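## 4. Comparing finger pads on the hand-held gripper

Use this section after the tool has been assembled (section 2) and the camera has been focused (section 3). It covers trying two sets of finger pads on the same job so that you can choose one for your recordings. The job used throughout is clearing small, light items out of a round bucket, one at a time.

The Iklow tool ships with the short pads fitted. The long Trindley pads are in the accessory bag. Both sets fit the same arms and use the same screws.

**You will need**

- The hand-held tool with a full battery
- Both sets of pads and the 2 mm hex key
- A bucket with a wide rim
- A mix of light items: crumpled wrappers, paper, net bags, sponges
- The Weerakoon logging app, version 26 or later

> **Caution:** Switch the tool off before you change pads. The arms can close by themselves at power-up.

### 4.1 Check the camera view

1. Set the bucket on the floor and stand close enough to reach the bottom without leaning.
2. Hold the tool over the bucket and open the arms all the way.
3. Look at the live view. Both pads must be visible, with the bucket between and beyond them.
4. Close the arms slowly. The pad tips should meet near the middle of the view. If they meet off to one side, go back to step 3.4.
5. Turn on the room lights. A glossy bucket throws colored reflections up its inner wall, and the exposure may shift as you reach in. Lock the exposure in the app with the tool held over the bucket, before the first pick.

**Note:** Cloth or cords behind the bucket are fine as long as they do not touch the arms. You do not need to clear a room for this test. The Dusdale profile was tuned in ordinary kitchens, and a plain background tells you less about how the tracking will hold up.

### 4.2 Run the short pads

1. In the app, choose **New comparison** and type a name for the run.
2. Set the grip limit to 34. This is the factory value for light items.
3. Press the side button to start recording.
4. Pick one item, lift it clear of the rim, and put it down outside the bucket. Keep the same hand speed for every pick.
5. If an item slips, leave it where it falls and press the side button twice to mark a miss.
6. Stop when the bucket is empty, then put all the items back.

### 4.3 Run the long pads

1. Switch off the tool. Remove the two screws on each short pad and lift the pad straight off.
2. Fit the long pads with the faces toward each other. Tighten until snug - do not force the screws, the threads are soft.
3. Switch on and run **Pad zero**. Wait for the second beep.
4. Repeat section 4.2 from step 2 with the same items.

> **Caution:** The long pads reach lower than you expect. Slow down near the bottom of the bucket. Pressing the tips into hard plastic bends the pad carriers.

### 4.4 Read the results

The app shows a score out of 100 for each run, based on misses and the time between picks. In our own trial the long pads scored 91. Most of their misses were on flat scraps lying against the wall, where neither tip could get underneath.

Two scores within five points of each other should be treated as the same. Run the test again with the items in a different order before you decide.

If the app shows error 798, the tool lost sight of one pad during the run. Wipe the lens, check that nothing is hanging in front of it, and repeat the run.

Keep the bucket close to the tool while you set the starting position, with the pads apart and the items in easy reach of one tip.

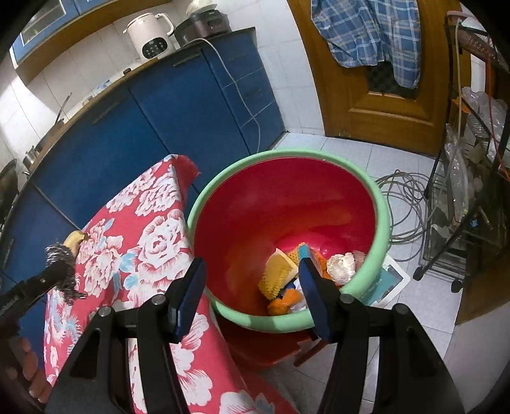 Save the starting position with **Mark home** and use it for both pad sets. If you move the bucket between runs, mark home again and discard the earlier run. When you have chosen a set, record the pad type on the label inside the battery door and go on to section 5.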